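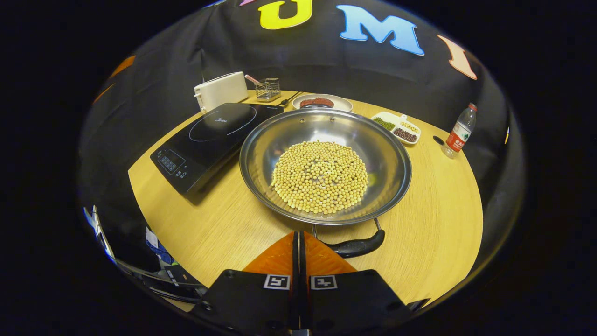

Amovari Community Help — Pantry and Dry Goods Team

Dried beans stay hard after long cooking
Posted 15 June 2022 in Cooking Basics
181 views

tinykitchen7
Good evening to everybody. I moved to Marchal in November and I have a problem with dried beans which I never had in my old city. I soak them overnight in plenty of water, I change the water, and I cook them on a small flame for three hours. The skin becomes soft but the inside stays like chalk. It happened with chickpeas, with black beans and two times with soybeans. The beans are from a big paper sack which I bought from a shop that was closing. On the sack there is no date, only the name Closto.

I do not put tomato or vinegar at the beginning, I know about this. I put the salt at the end as my mother taught me. Should I buy a pressure cooker, or is the problem in my water? The kettle gets a white layer very fast in this apartment. I would prefer not to spend much money before I understand the reason.

slowpot_and_ladle
I believe you have two problems together, and it is good to separate them.

The first one is the water. A white layer in the kettle means hard water, with a lot of calcium in it. Calcium keeps the bean firm, even if you cook it until midnight. The test is cheap. Take 200 grams of beans from the sack, soak half in tap water and half in bottled water with low minerals, and cook each half in the same water it was soaked in. If the second pot is soft and the first one is not, you have your answer.

If both pots stay hard, then the beans are old. Beans do not become dangerous with age when they are kept dry, but after a few years in a warm room they never become properly soft. A sack from a closing shop can be very old.

For hard water you can add a small pinch of baking soda to the soaking water. I mean really small, a quarter of a teaspoon for one liter. With too much the beans taste like soap and the skins fall off. Rinse them before cooking.

About the salt — I was taught the same as you, and I did it this way for many years. Now I put salt in the soaking water, one tablespoon for two liters, and the skins are more tender. You may try it on a small portion and decide for yourself.

One more thing for soybeans. They need more time than chickpeas and they make a lot of foam. Leave the pot half open and stay near it for the first 20 minutes.

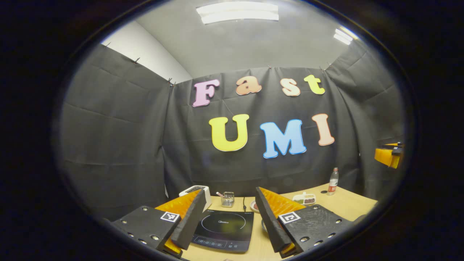
Wooden tabletop, black cloth and colorful letters behind.

rainy_porch
just get a pressure cooker. mine is a Kandovitz, second hand, 51 dollars. chickpeas are ready before I finish the dishes. never looked back

mostly_soup
I agree with the test of two waters, but please label the pots! I did the same test last year and afterwards I did not remember which one was which, so I had to repeat everything.

If the beans are simply old, do not throw away the whole sack. You can cook them as soft as they will go and blend them for soup or for a spread, where a little graininess does not disturb. Do not fill a pressure cooker more than half with beans, and a spoon of oil helps against the foam.

tinykitchen7
Thank you very much to all. I will do the test with bottled water first and write the result under this post. The pressure cooker must wait until next month.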